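Irnero Homewares
Home / Kitchen / Mug trees / Questions

MUG TREES AND CUPS: YOUR QUESTIONS

Updated Wed 14 August. Ring the shop if yours isn't covered. Ask for Vasco Barreto if it's about wood, he turns most of them.

Which mug trees do you sell?

Two at the moment. The Dobson, pale wood, round flat base, short pegs at differnt heights. And the Verketis, which is the taller one in dark stain. The Dobson is the one most people mean when they say "the plain one". There was a third with a square base, stopped in March, no more coming.

Is the Dobson real wood?

Yes, all of it. Post, pegs and base. Light in colour, no varnish, just oil. Darkens a bit over the years, more so in a sunny window.

What sort of cup goes with it?

Anything with a handle that clears the peg. Your own mugs are fine. We also do a six-sided white cup with an open top, sold singly, and people often buy the two together so they get asked about together.
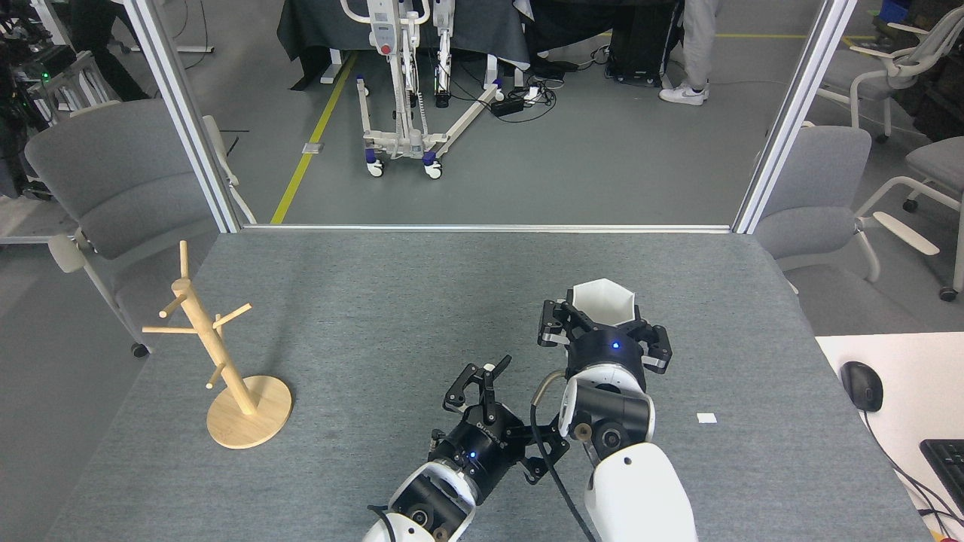
Light wood mug tree and white six-sided cup.

Will the six-sided cup roll off if I knock it?

Less than a round one. The flat sides stop it going far if it's lying down. Still breakable. Keep it in from the edge like any other cup.

My mugs have tiny handles. Will they fit?

Measure the gap inside the handle first. If you can get two fingers through easily you're fine. Espresso cups, mostly no. If in doubt bring one in and try it on the shop tree, we don't mind.

How do I load it so it doesn't tip?

Heaviest mugs on the low pegs. Then one each side, turn and turn about, so it never has everything hanging off one side. Light ones up top. Taking off, same thing backwards. If you pull three from the left and leave the right full it'll lean, any tree will.

Where should it stand?

Somewhere flat, with room all round for the mugs to swing. Leave a hand's width from the wall. Next to the kettle is handy but not right over the steam please, the oil doesn't like it.

Can I put it on felt or a cloth?

Yes. Felt is good, stops the base sliding and saves the worktop from scratches. A thin flat piece is best. Thick folded tea towels make it wobble. We sell felt rounds by the till, grey or green, or cut your own.

Can I hang mugs up wet?

Shake them out first. Drips run down the handle on to the peg and then down the post and you get a grey line in the wood after a few months. Dry them if you've got the time.

I've already got the grey line. Now what?

Fine sandpaper, along the grain, light hand. Wipe. Let it dry overnight. Bit of food-safe oil on a rag, leave it, wipe off what's left. Two goes if it's bad.

Can the tree go in the dishwasher?

No. Damp cloth only. Soaking opens up the joints and then the pegs work loose.

A peg has come loose. Is it broken?

Probably not. Pull it out, clean the hole, spot of wood glue, push back in at the same angle, leave it a day with nothing hanging. If the peg has snapped we sell spares. Quote part 1353 for the Dobson pegs. Verketis ones are different so say which tree you have.

Does it look odd with nothing on it?

Matter of taste. Some people only hang mugs when there's company and leave the cups standing on the table next to it. 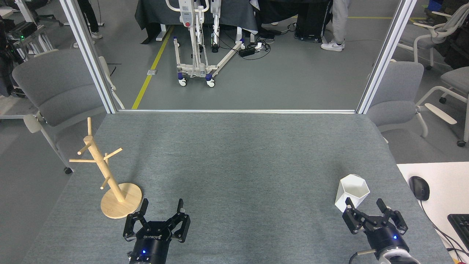 ORDERING AND DELIVERY

How long does delivery take?

Trees go out twice a week. Cups next working day if they're in stock. Ordered together they travel together, so you wait for the tree.

Does it come in one piece?

Base and post yes. Pegs are already glued in. Comes wrapped in paper inside a stiff box, please keep the box until you've checked everything over.

A cup arrived chipped. What do I do?

Photo of the chip and a photo of the box, send both with your order number. We'll post another. No need to send the old one back.

Can I get a tree made with more pegs?

Sometimes. Depends what's on the lathe. Ask before you order, we cant add pegs to a finished one.

Do you do trade orders?

Yes, cafes and guest houses mostly. Goes through our workshop at Sornudau, seperate price list, ask at the counter or by post.

Returns?

Unused, in the box, with the receipt. Oiled it yourself or drunk out of it, sorry, no.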